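How to base a regiment of 6mm figures for the Battle of Bandara

I've been asked twice now at the club how I do my bases for our Bandara project, so I've finally sat down to type it all out. It's long, I'm afraid, but you can do the whole thing over two evenings with a pot of tea.
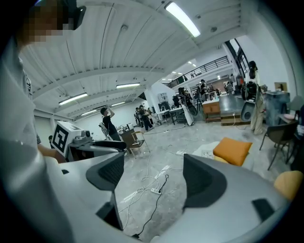 A hand and kit above a concrete floor.

What you'll need

A strip of figures (I use the Brener infantry, which come four to a strip), some card bases, white glue, an old brush you don't love any more, fine sand, three pots of brown and cream paint, and a bit of flock. A plastic tub with a lid is handy for the sand. Mine once held margarine and it has done seven armies so far.

A word about numbers before you buy anything. The Kuvik regiment at Bandara went into the field with 1324 men, and I wanted each figure to stand for a sensible slice of that. Our rules (home-grown, called Brimura, and still being fiddled with) treat one base as 200 men. That gives seven bases, with the last one a little generous, and I don't think anyone on the other side of the table has ever complained. The smaller garrison battalion had 700 men, so I gave it four bases and let it off the odd hundred. If you play something else, look at your own rules first, as it's a miserable job prising figures off a base once they're stuck.

Paint the figures first

Some people glue everything down and paint afterwards. I tried it and could never get the brush between the ranks, so now I paint them on their strips, stuck to a lolly stick with a blob of tack. Black undercoat, coat colour, trousers, then faces and hands, then muskets. At this size you really don't need buttons! A bright coat looks far better from three feet away than a careful one does, so go a shade lighter than you think you should.

Leave them overnight before you touch them again. I know it's hard.

Sticking them down

Put a thin smear of white glue along the base where you want the strip, press it down, and count to twenty. I set the front rank a third of the way back from the front edge and the second rank close behind it. You want a little bare ground at the front, both for looks and so your opponent's bases can push up against yours without knocking bayonets about.

Do the flag bearer's base a bit differently. Cut one strip in half, put the two halves either side, and pop the flag in the gap. The flag itself is just paper, folded round a length of wire and curled over the brush handle while the glue is soft.

Let the whole lot dry for an hour or so. If you rush this the next step will float your chaps off sideways, and you'll find them in the sand.

Sanding the base

Water your glue down until it runs off the brush like single cream. Work it in between the figures with the old brush, taking your time around the feet. Then hold the base over the tub, spoon sand over the top, wait a moment and tip off the extra. Tap the underside once or twice. There will be a bald patch somewhere — there always is — so dab more glue on it and go again.

When it has set hard, brush over another coat of the watered glue to lock it all in. I skipped this on my first cavalry brigade and they've been shedding ever since, poor things.

Painting and flocking

Dark brown over all the sand, right up to the boots. When that's dry, a mid brown dragged lightly across with most of the paint wiped off the brush. Last of all, the cream, lighter still, just to catch the tops of the grains. Then small patches of flock, stuck on with dots of glue. Bandara was fought in December, so I go easy on the green and mix in some of the straw-coloured stuff.

Paint the edges of the base plain dark brown, and write the regiment's name underneath in pencil. You'll be glad of it when you're packing up at eleven o'clock at night with two armies in the same box.

Next time I'll cover the gun teams, which are fiddlier, and the limbers if I ever finish any.

6 Jul 2001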